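The chick has to go in the box

A student robotics club has spent its season on one plain household job, and found plenty in it to argue about

The task fits on an index card. Take the soft toys and the packets off the table, put them in the shoebox, and leave the table tidy. A person does it in a few seconds while thinking about dinner. The Hiebert Robotics Club has been at it since January.

The club meets in members' homes more often than in the school workshop, and that was a decision made early on. The Kirkus Challenge, the regional competition the club enters each year, changed its format this season. Previous years were run on a painted floor with foam blocks and a wheeled robot that had to score points against a clock. This year the organizers asked teams to teach a machine an everyday chore, using recordings of people doing that chore with a hand-held gripper. Each team chooses its own chore. The judges bring a few of their own objects on the day.

That last rule changed how the students worked. A team that learned to pick up one object in one spot would do fine in its own workshop and badly at the competition hall in Bresetti. So the members went looking for variety, and the cheapest variety available was their own living rooms, with their own tables, their own light and whatever their younger brothers and sisters had left lying around.

A recording session is simple to describe. One student holds the gripper by its handle and works the fingers to pick things up and put them down. A second student resets the table between takes and writes up the log. Anyone else in the room keeps quiet and stays out of the way, which has proved harder on some evenings than others.

Soft toys were on the list from the start. Foam blocks have flat sides and hold their shape, and a team can get through a whole season of them without learning much about grip. A plush toy squashes. It can fold around a fingertip, roll away, or come up by one foot and swing. The students wanted at least one object that would punish a careless approach, and the yellow chicks did that job well.
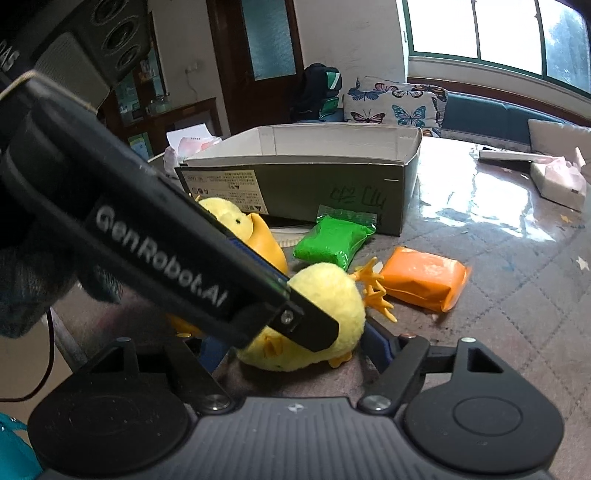 Words and picture: Zandeo Student Press, features desk

Watching a session, the first thing a visitor notices is how slow it is. New members tend to snatch at things. They have spent their whole lives with hands that can feel, and they close the gripper the way they would close their own fingers, quickly and with a correction at the end. The club's written advice to beginners is to move at the pace of someone carrying a full mug across a carpet.

The second thing is how much talk goes on between takes. With the chick on its side, do you come in from above, or from the end where the feet are? If the tip of one finger touches first, does the toy pivot? Should the take be kept if the toy pivots and is picked up anyway? The club spent most of one evening on that last question. Some members felt a messy success was still a success and would teach the robot to recover. Others felt it would teach the robot to make the mess in the first place. They settled on keeping those takes under a separate label and training once with them and once without.

The box caused its own argument. It is an ordinary shoebox, open at the top, and several members wanted to replace it with a plastic tub that would never sag or slide. The shoebox stayed. It is light enough to be pushed out of place by a clumsy drop, and the students thought they should find that out at home. They did tape a weight under the bottom for a while, then took it off again when somebody pointed out that the judges' container would not have one.

The packets are the other half of the task. They are bright and soft, in crinkly plastic, and the wrapping catches the light. That bothered the students who look after the video side. A shiny wrapper can look like a different object from one moment to the next, depending on the sun through the window, and the patterned covering on the table is glossy as well. One suggestion was to draw the curtains and use a lamp. The club tried it, got very even footage, and then went back to daylight for most sessions. Competition halls have windows too.

By the end of March break the log held 60 usable takes from the latest house alone. A usable take, under the club's rules, starts with the gripper clear of the table, ends with it clear of the table, and has no stray hand reaching in to help. The rejected takes are kept as well, each with a short note. "Sneezed" appears more than once. So does "dog".

The log is a paper one. The club had a spreadsheet last year, and it fell apart when three people edited it on three phones. Now a binder travels with the equipment, and the person resetting the table fills in a line per take in pen: which object, where it started, who was holding the gripper, what went wrong. It gets copied into a computer at the end of the week by whoever drew the short straw. Members complain about the binder and have voted twice to keep it.

Training happens back at the school, on a desktop computer that the club shares with the media arts class. A run takes most of a night. The students start it before they go home, tape a note to the monitor asking people to leave it alone, and look at the result in the morning before first period. The robot itself, a secondhand arm bolted to a workbench, then gets its turn at the table.

Results have been mixed, and the club is open about it. With the packets, the arm is dependable. It lines up, closes, lifts and lets go over the box, and it does so from most starting positions. In the last set of trials before this article was written, it cleared the packets in 40 attempts without a drop. The chicks are another matter. The arm did well with a chick standing up and poorly with one lying down, and in one memorable attempt it placed the toy on the rim of the box, where it balanced for a moment before falling on the wrong side.

The members have a theory. Most of the early recordings began with the toys upright, for the simple reason that people set toys upright when they tidy a table between takes. The resetter had been doing it without thinking. Once the log was searched for it, the pattern was plain. The fix was a new line in the instructions: drop the toy from a little height and leave it however it lands. Sessions since then have been full of chicks on their sides and on their faces, and the next training run will show whether that was the problem.

This is the part of the project that the coaches seem to value most, although it will earn no points in Bresetti. The students had assumed the trouble was in the software, and spent two weeks changing settings. It was sitting in the habits of whoever had their hands on the table. Finding it took a binder, a highlighter and a lunch hour.

There are 7 regular members, from Grade 9 to Grade 12, and no entry requirement beyond turning up. A few are strong programmers. One joined from the drama program to help with the presentation and has become one of the steadiest hands on the gripper. Another mostly looks after cables, batteries and spare screws, and has built a carrying case from an old picnic cooler. Parents supply the tables, the snacks and a fair amount of patience about furniture being shifted on a weeknight.

Money is tight, as it is for most school clubs. Entry fees and the bus are covered by a bottle drive in the fall and a bake sale in the spring. The objects used in the recordings cost next to nothing, and the club asks members to bring things from home and take them back afterward. A box by the workshop door holds the current collection, with a sheet for borrowing.

The competition allows each team 2 tries at its own task and then a round with the judges' objects. The club is quietly confident about the first part. For the second, the members have started swapping items with one another without warning, so that whoever is in charge of the arm that day sees them only when the bag is opened. A rolled pair of socks went well. A rubber duck did not. A mitten was picked up by the thumb, carried all the way across the table and dropped neatly in the box, to applause.

Win or lose, the recordings will be handed on to next year's members, along with the binder and a list of what the club would do differently. The list runs to several pages already. The first item is to buy more pens.

The Hiebert Robotics Club holds an open house at the school workshop on 26th April. Visitors are welcome to try the gripper, and are asked to bring a small, soft object they would not mind seeing dropped.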